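**Istow Table Top, white, 212 cm**
Made by Welitz. Page updated 17/01/2026.

The Istow is a large white top for people who cook, pack, draw or repair things at one table and do not want to change the table for every job. It is sold without legs. You can put it on the Welitz steel frame, on two trestles, or on an old table which has become ugly but still stands well.

We have sold this top since September, and the most frequent question is still the same: is white practical? Our answer is yes, if you wipe it every day. On a white surface you see each crumb and each drop of sauce, and so you clean them before they dry. On a dark top the same drop can stay for a week. 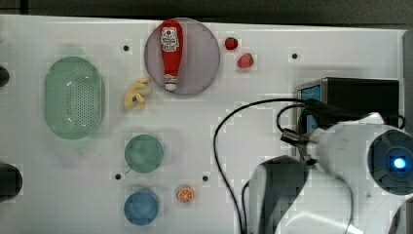 ## Size and weight

The top has a length of 212 cm and a weight of 30 kg. Please lift it with two persons and carry it on its long edge, as you would carry a door. If your staircase has a narrow turn, measure it before you order. We can't cut the top into parts after it has left the workshop.

The corners are slightly rounded. The underside has holes already drilled for the Welitz frame, but no holes for frames of other makers. With a different frame, use short screws and test one of them first in the middle of the underside.

## Surface

The surface is matt and closed, so water, oil and vinegar do not go into it. Red sauces, beet juice and turmeric should be wiped away the same evening. If a yellow shadow stays, put a paste of baking soda and water on it, wait for 5 minutes and wipe with a soft cloth. Do not use scouring powder. It takes away the stain, but it also leaves a shiny spot which you will see in every side light.

Hot pots need a mat. Knives need a board. We write this also in the leaflet, in large letters, and we still receive letters about knife lines - they are not covered by the guarantee.

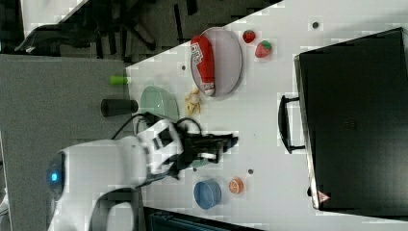 ## Choosing the frame

| Frame | Suitable for | Remark |
|---|---|---|
| Welitz fixed | kitchen, canteen | most stable |
| Welitz adjustable | workroom | height is set by hand crank |
| Kashyap trestles, pair | temporary use | fold flat, no screws |

The Kashyap trestles are from another maker and we only resell them. They are good trestles, but the top lies free on them. Do not sit on the end of the table. If there are small children in the house, please take the fixed frame.

## Delivery

The top is sent from our store in Murnotberg, packed in cardboard with foam on the edges. The driver brings it to the first door on the ground floor. Carrying upstairs can be ordered in addition, but only before the date of delivery is fixed.

Look at the edges while the driver is still there. If the cardboard is torn, write it on the delivery paper and send us a photo within 2 days. Keep the foam until the table is mounted, as it is useful under the top when you turn it over.

## Guarantee and spare parts

The guarantee is 5 years for the top and the same for both Welitz frames. Screws, rubber feet and the crank handle can be ordered one by one from Murnotberg. For the crank handle, please tell us if your frame has the round or the square pin.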